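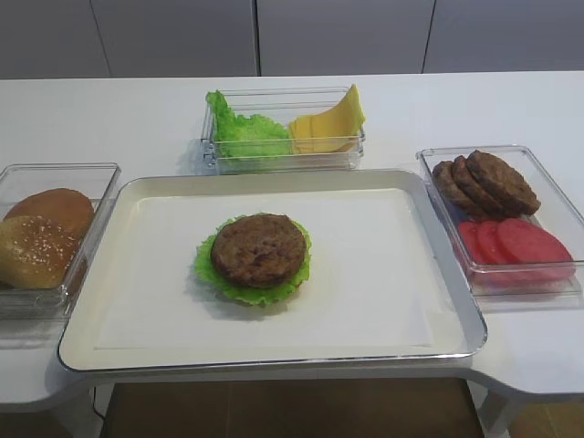

Lettuce first, then the patty.

Blog > Drinks > Liqueurs and Bitters

With burgers I usually drink beer, as most people do. But in July a small bottle came to me from Derov, a herbal bitter with the name Garkeo, and I have wanted to write about it for some weeks already.

The label says 40 percent alcohol, and for a bitter this is quite strong. In the nose I find orange peel, dry mint and something which reminds me of old wooden drawers – I mean this in a good way. The first sip is sweet, almost too sweet. Then the bitterness comes and it stays for very long.

Pure I liked it less than I hoped. Much better it was with ginger beer: 2 cl of Garkeo, a big glass, a lot of ice and a slice of lime. I also tried it with the Swati tonic, but there the two bitter tastes were fighting each other.

We use cookies to remember your settings. Accept | Decline

I still have the coffee liqueur from Kamau to open, and I am curious if it can be mixed with the rest of the bottle.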